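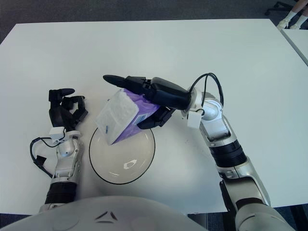 What should you do to get a table ready before a robot demonstration at an open day?

Clear it, wipe it, dry it properly and put out only the things the robot will be handling. Spare bits and bobs can wait in a box underneath.

I picked that up at the Skisolstead open day on 9th June, and I came home with a head full of tips for my own kitchen! Zuleica Rezende ran the demonstrations and let us ask anything we liked between goes, so here's what I wrote down.

Pale tops and clear glass
A glass plate on a white table is easy to miss, for people as well as cameras. Zuleica likes one with a dark rim. I've since swapped my clear fruit plate for a rimmed one and I love it.

Picking up light boxes
Tissue boxes squash if you grab them hard in the middle. Hold near an end, thumb under and fingers over the top, and go gently. A full one is much easier to practise with than one that's nearly finished (ours at home are always nearly finished).

Cables
Leave a loose loop wherever something bends or turns. A tight cable pulls at its plug every time. Atif Orakzai showed me this on a desk lamp, and I went straight home and re-did the one on my workbench.

Marks on matte surfaces
Warm water, a drop of washing-up liquid, soft cloth. No scouring pads, please, they leave shiny patches. Mix 8 ml of liquid into 2,000 ml of water for a big table, and rinse with a clean cloth afterwards.

The next open day is in February and I'm taking my sister.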